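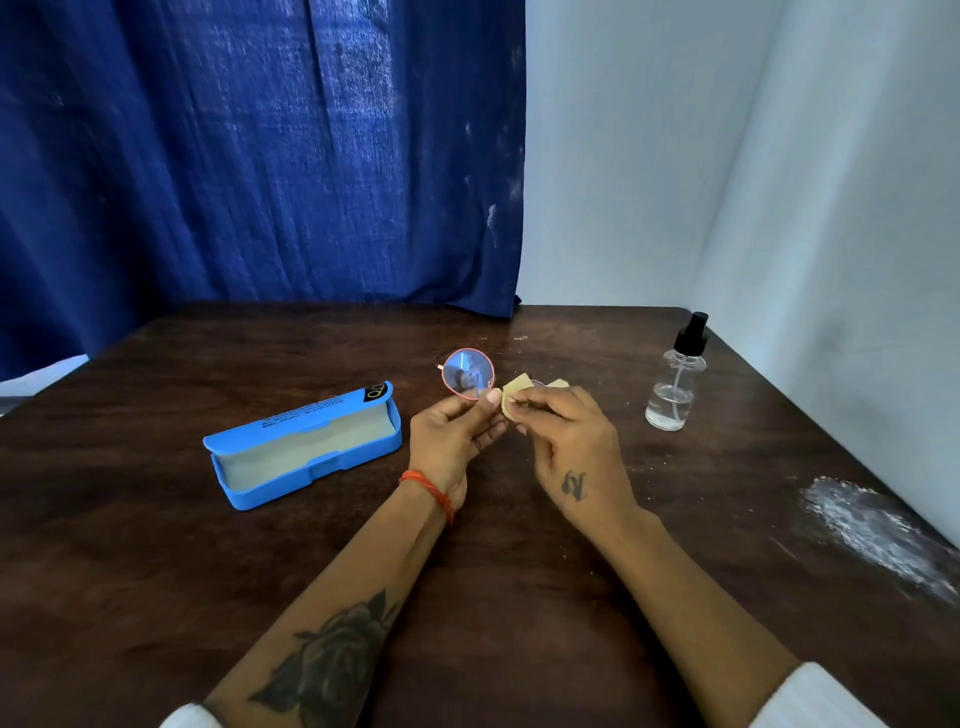
From: Viera Vaněk
To: demo-practice list
Subject: Re: [demo-practice] Draft 3 of the recording rules, section 4 (small objects)

Shahzad Arain wrote:

> Section 4 is attached again with the April comments folded in. I'd like
> to close it and move on to section 5 before people lose the will to live.
>
> The main changes:
>
> 4.2 Each clip covers one task, start to finish. The task ends when the
> object is back where it would normally be kept.
>
> 4.3 The work surface is to be clean and clear of anything not used in
> the task.
>
> 4.5 Hands are to be bare, with no jewelry. Visible tattoos are to be
> covered.
>
> 4.7 Transparent and reflective objects are to be avoided where a
> non-reflective substitute exists.
>
> Gakeo are happy with all four. Hostix want 4.3 to be stricter. If I hear
> no objections I'll take that as agreement.

Shahzad, you will be astonished to learn that I have objections.

I'll take them in order, using the eyeglasses task, which is the one I've spent the most time on and the one section 4 seems to have been written to prevent. For those who haven't followed it: someone holds up a pair of round glasses by one lens and works over it with a small tan cloth. The blue case lies open on one side, the spray bottle stands on the other. It takes two hands and very little patience, and I would like a robot to be able to do it before I retire.

4.2 I can live with, though I'd like it to say what "normally kept" means. For glasses, is that the case or somebody's face? We had 62 clips in the last round and the labelers split on this almost evenly. My suggestion: the end state gets written on the task card before recording, and the clip is judged against the card. If the card says "folded, in the case, lid shut," then a clip that stops with the lid up is incomplete, however nicely the lenses came out.

4.3 is where I dig in. The table in the glasses task is dark wood with scuffs on it, white specks all over the right half and a smear of something powdery near the edge. Under draft 3 that's a reject. Under whatever Hostix has in mind it's presumably a matter for the police. But people clean their glasses on tables that look like that. A policy trained only on spotless tables will meet its first crumb and have no idea whether it's part of the job. I'd replace 4.3 with this:

4.3 The work surface may be in any ordinary condition. Marks, dust and wear are not grounds for rejection. Loose objects not used in the task should be listed on the task card.

The second half is there for the people who do the masks. They asked for it, and they were polite about it, so I think they should get it.

4.5. I understand why bare hands were in draft 1. The hand tracker we were all using then would lose a wrist if you so much as wore a watch. That was two trackers ago. The person at the table in this task has a big gray rose on the inside of the left forearm, a bit of script on the back of the right hand and an orange-red thread bracelet, and I'd like to keep that person on the roster. "Covered" also raises the question of with what. A long sleeve hides the forearm we're trying to track. Makeup on the back of a hand, next to cleaning fluid, is going to end up on the lens.

There is a real concern hiding inside 4.5, which is that a tattoo can identify somebody. Fine. So put it where it belongs, in the consent form: people with distinctive marks get told plainly that the marks will be in the data and who will see it, and they get to say no, or to ask for blurring. Ask before the session, too. I've seen it done after, and the conversation is shorter but much worse.

While we're on identity, look at the lenses. You can make out a face in the held one, faint and bent, but a face. Draft 3 says a good deal about bracelets and doesn't mention reflections once. I would add:

4.6a Reflections count as recorded content. Reviewers check reflective surfaces for faces and screens, and handle them as they would the same thing seen directly.

Checking is slow. I timed myself on 20 clips and it came to 43 minutes, with one break for coffee and one for swearing.

Which brings me to 4.7. What is the non-reflective substitute for a lens? I asked this in the Bemodance thread and was told "a matte one." The spray bottle is clear plastic too, with clear liquid in it, so under 4.7 we'd swap that for something opaque and then wonder why the robot can't tell a full bottle from an empty one. Transparent things are hard. That's the argument for having more of them. The Pan set has 938 clips in it and I'd trade a good chunk of the mugs for anything made of glass.

So: yes to 4.2 with the card wording, replace 4.3, move 4.5 to consent, add 4.6a, delete 4.7. If deleting is too much, I'd accept "transparent and reflective objects should be tagged," and I'll do the tag list myself.

As for silence counting as agreement, could we have a rule about that as well? I was away for the last one and came back to find I'd agreed to section 3.

Viera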